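McKinnon Robotics Club forum > Spring project > Marker capping: do we change the task or not

opop
Posted May 3, 2023
ok starting a new thread bc the old one turned into an argument about snacks

Task as written in the club sheet: caps and uncapped markers out on the table, robot picks up marker with one arm, matching cap with the other, puts cap on, marker goes in the organizer. Repeat until table is clear. Two arms, no human hands inside the walls once the run starts.

Where we are: 381 demos recorded. Policy picks up markers fine. Picks up caps mostly fine. Puts the right cap on the right marker... 26 percent of tries. That's bad. Demo day is the end of the term and I do not want to stand there next to a robot missing a cap for ten minutes in front of parents

So do we simplify or keep going. Need an answer this week, I have to send Jerkarer the task description for the regional showcase.

eabha_c
keep going. 381 is not a lot. the sheet said 1,000 and we all agreed to 1,000

siwoo_j
we agreed to 1,000 in October when we thought a demo took one minute. It takes me nearly four. you do the math

eabha_c
it takes you four because you back off every time the cap touches the marker. just push

siwoo_j
I back off because if you push when its crooked the cap shoots across the table and then the whole demo is garbage. Have you looked at your own demos. half of them you drop the cap and regrab it

eabha_c
regrabs are GOOD. it has to see how to recover

opop
please both of you. Can we talk about what is failing and not who

kitti_p
Went thru 32 failed runs last night with the wrist video. my notes, not tidy

- most misses are rotation of the marker in the fingers. Arm grabs it mid barrel, marker tilts a few degrees as it lifts, and then the other arm goes to where the tip would be if it was straight
- next most: wrong color. Goes for whatever cap is closest
- a few where the cap is lying on its side and it never gets it upright. just sort of pats it
- two where the gripper closed on nothing and carried on like it had a marker. very confident

So the first one is a grasp problem. Grab closer to the tip end, less lever. I don't think more of the same demos fixes that if we all grab in the middle

siwoo_j
^ this. thats what I have been saying

eabha_c
thats not what you've been saying, you've been saying quit

siwoo_j
I said SIMPLIFY. caps start upright in a fixed row, one marker at a time. Still two arms. still looks good to parents

uthai_t
Joining from the hardware side. Couple things

1. Fingers on the left arm had a loose screw until I tightened it after last session. So some of the tilt Kitti saw might be mine, sorry
2. plastic barrels are slippery. I have the grippy tape from the Sudeo kit and can do both sets of fingers, takes me half an hour
3. please stop wiping the table with the lemon stuff, it leaves a film

Also against fixed rows. If caps are always in the same spot we might as well script it, and then what did anybody learn

siwoo_j
we learned to finish something?

uthai_t
fair but still no

opop
Question about the color thing. Does the wrist cam even see the tip color well enough? Barrels on these markers are all the same design, only the end plug and tip are different. From some angles the tip is just dark. I squinted at one for ages trying to decide if it was blue or black, and I have eyes

kitti_p
end plug is the giveaway. blue plug, green plug, clear as anything from the wrist. The tip is small and gets blurry when the gripper is close. From the overhead view you can tell yellow from green no problem but I would not bet on blue vs black

eabha_c
then we leave out black! nobody needs a black marker in the set. easy

siwoo_j
so simplify

eabha_c
>:( that is one small thing

uthai_t
Has anyone run it in Evilura with the new lighting? the sim markers have tips like traffic lights, so I'd guess it learned nothing useful about color there

kitti_p
Tried, the sim contact is all wrong for caps. they snap on from a centimeter away. 100% success lol. Don't trust it

opop
Ok pulled a couple from the session files so we're all talking about the same layout. Wrist cam first, then the fixed one.

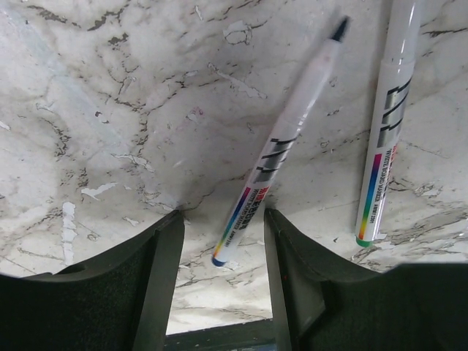
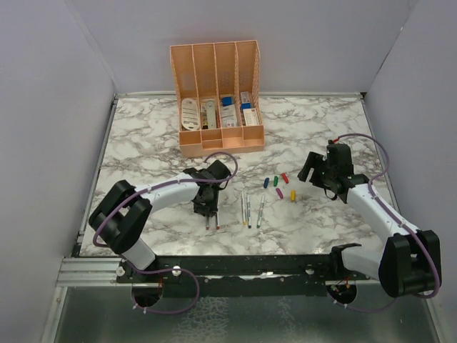 So my proposal, tell me by tomorrow if you hate it:

Keep the caps loose. No fixed rows. Black is out of the set. Uthai does the tape on both arms BEFORE anyone records anything else, becuase otherwise we get two kinds of grip in the same data. Then everybody grabs closer to the tip end, not mid barrel. We record a fresh batch and train on that alone first, and compare with old + new mixed.

And the file slots. Are we dropping markers in the tall slots at the back or the short compartments in front? Sheet says "organizer" and thats it. I have seen demos going both ways

eabha_c
short ones in front. tall ones have the boxes in them and you knock stuff

siwoo_j
agree with Éabha, write that down somewhere. front compartments

I still think one marker at a time is smarter for demo day. But fine with the rest. How many fresh ones before we decide if it works? I am not doing 1,000

opop
100 between us, then look

eabha_c
thats too few to tell

kitti_p
its enough to see if the tilt goes away. Thats all I want from it. Color I'd leave for the second batch

uthai_t
tape can go on tomorrow after 4 if somebody lets me in, my badge still does nothing. Also I want the arms powered off when I get there, not "paused"

siwoo_j
I'll be there from 3:30. will power down

eabha_c
ok but if 100 doesnt work we go to the full number and I don't want to hear about it

opop
deal. Sending Jerkarer the description tonight with black removed. Kitti can you put your notes in the shared folder, with the run numbers this time

kitti_p
run numbers are on there, just in my handwriting. will type it up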